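Short Stays and the Places That Host Them

Visitor towns have spent a decade competing on the number of beds they can offer. Prurkow is a fair case. It has a lake, a short ski season and a main street that can be walked end to end in 10 minutes, and it now lists 197 holiday rentals, most of them let for two nights at a time. The view taken in this essay is that the two-night stay has become a poor bargain for guests and for the town, and that lodging owners should be encouraged to ask for longer ones.
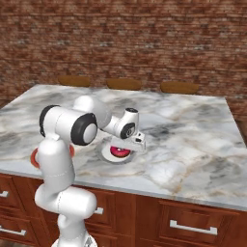 Department of Tourism and Hospitality Studies, Meredith College

The case for short stays is well known. They fill gaps in the calendar, they suit people with limited leave, and they bring new faces to restaurants on slow evenings. These are real benefits, and owners who depend on them should not be dismissed. A family letting out one apartment above a shop cannot wait for the ideal guest.

The costs are less often counted. A guest who arrives late on the first evening and leaves early on the third morning has one full day. That day is usually spent at the best-known attraction, which in Prurkow means the gondola and the line for it. The quieter walks on the north shore, the boat service to Allell and the small museum in the old customs house see very little of this trade. My colleague Bohdana Holovko, who surveyed 47 lodging owners last February, found that most could not name a single guest who had taken the Allell boat during a two-night visit.

There is also the matter of turnover. Every departure brings a round of laundry, cleaning and key handling, and the people who do that work are paid by the visit and called in at short notice. A house let for six nights to one party needs one change of linen — the same house let to three parties needs three.

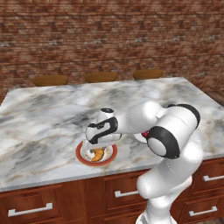 Tomos Rowlands, writing in our spring bulletin, has argued that a minimum stay would drive visitors down the valley to Dado, where no such rule exists. His concern is reasonable, but it assumes a fixed rule applied all year. A better approach would be seasonal: four nights in the busiest weeks, with owners free to set their own terms at other times. Discounts for longer bookings would do much of the work without any rule at all, and several owners already offer them.

The town could help by changing how it speaks to visitors. Its current brochure is arranged around a single day, hour by hour, from breakfast to the last gondola. A guide that covered a week, with rainy afternoons included, would give people cause to book one. The bus timetable should be printed in it as well.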